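Advice > Furnished lets > Questions we get asked

Filed under: Renting a room

Is "fully furnished" a legal promise?
Not one I'd lean on. Agents use it for anything from a complete flat to a mattress and a lamp. Ask for a written list before you pay a holding deposit, and be suspicious if it takes more than a day to arrive.

Is the furniture pack worth 900 a year?
Rarely. Skastum and Nadar both offer one in Herkport, and neither could tell us how old the items were. A second-hand bed, table and chair can cost less than half that, and you keep them.

What does the 49 "inventory fee" pay for?
We asked Bratano twice. The first answer was "admin". The second was a link to the page we had asked about.

Can they charge me for marks on a table?
They can try. Fair wear is allowed for, but the argument is always over what counts as fair. Look closely at wooden tops and floors on the day you move in, and write down what you find. "Good condition" on a check-in sheet tells you very little.

Do I have to sign the inventory on the spot?
No, whatever the person holding the pen says. Ask for three days and get the answer by email.

Does a desk count as a desk if it's a table?
Apparently so. Plenty of "study bedrooms" have a table near the bed and a chair pushed up to it. Sit there for ten minutes before you believe the advert.

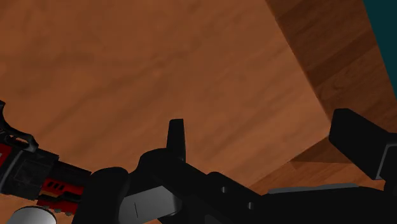
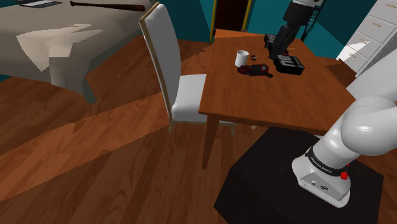
Despina Koutsoukos wrote to say we are too hard on the packs: she took one for a 40-week let, had no van and no time, and would pay for it again.

Contact us | © Herkport Room Renters | Back to top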